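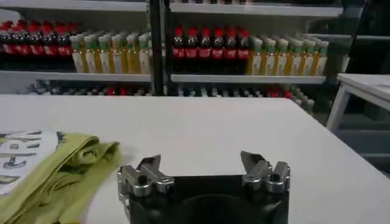
gripper open, table clear in the middle, drinks on the shelf. this is the budget thread I keep promising

OK so I've had a bunch of people asking what a setup like this costs once you stop looking at the price of the arm. Short version: more than I wrote down the first time, and the arm wasn't the line that got me. Long version is the rest of this thread, get a snack.

Background for new folks: we want one arm that can handle bottled drinks on and off a shelf for the little Zerville store. Cola, juice, that kind of thing. One arm, one table, a couple of bays of shelving. I'm the person who has to turn that into a spreadsheet by the end of September.

First thing I did wrong was price by the unit. I asked for quotes on "an arm" and got quotes on an arm! No gripper, no mount, no cables, no stop button. Parry's came back looking super cheap and I was thrilled for one whole afternoon.

Then I sent the exact same list to everybody with every single part on it (fingers, spare fingers, screws, wrist camera, controller, table, shipping) and the cheap quote and the expensive quote ended up pretty close together. Do the long list first. Please. I lost two weeks to this.

We're leaning toward Mullberg for the arm and Fendeo for the gripper. Mullberg because their support people pick up the phone, Fendeo because they'll sell you fingers separately instead of making you buy the whole hand again. That was a big deal for me -- fingers are the part that hits things.
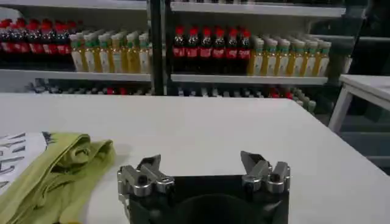

Anyway, fingers. I'm budgeting three spare pairs for year one. Metal ones, plus some kind of soft pad on the inside, which we haven't picked yet. If you have a pad you love for smooth plastic bottles, my replies are open!!

Lead time is its own headache. Arm is quoted at 104 days. Gripper is way shorter. So if you order them together like a normal person, the gripper sits in its box using up its warranty. Ask when the warranty clock starts. Ours starts at delivery unless you ask for first power-on, and Fendeo said yes to that as soon as I asked.

Stock line! I forgot this completely in draft one. You need drinks to practice on, and they get dinged up and you can't sell them after. I put in 192 bottles for the first round, half cola and half juice, because the two bottles aren't the same shape and I don't want to tune everything on one and get surprised by the other.

Shelving was the happy surprise. Plain white shelves, plain white table, ordinary furniture money. I'd been looking at a fancy industrial bench and I'm so glad I talked myself out of it. Spend that on the stop button and a decent floor mount.

People time is the big one though. I wrote down 80 hours for setup and teaching and I already think that's light. Every person I've talked to who has done this told me to double it, so the real sheet has a second line called "more hours" and I'm leaving it in when I send it up.

Support contract: Mullberg does a 365 day plan and a shorter one. The shorter one looks like a bargain until you notice it starts when the arm ships, and then it's gone before you've finished arguing about where the table goes. I'm taking the full year.

Lease or buy? I went back and forth a lot. Leasing is nicer month to month, but their lease wouldn't let us swap in another company's gripper, and that kills it for us. If your lease people are more relaxed than mine then it's worth a look, I'm not against it.

Stuff still blank on my sheet: insurance, the pads, a second camera, and whoever is going to restock shelves on the days the arm is down (that's a real cost, put it in yours too).

A few of you asked for the spreadsheet. Yes, once I've taken out the quote numbers, the vendors asked me not to post those. Probably next week, I'll add it to the bottom of this thread.

Also if anyone has bought used from Parry, can you message me? They have an older arm listed and I'm trying very hard not to fall in love with it before I've seen the service history.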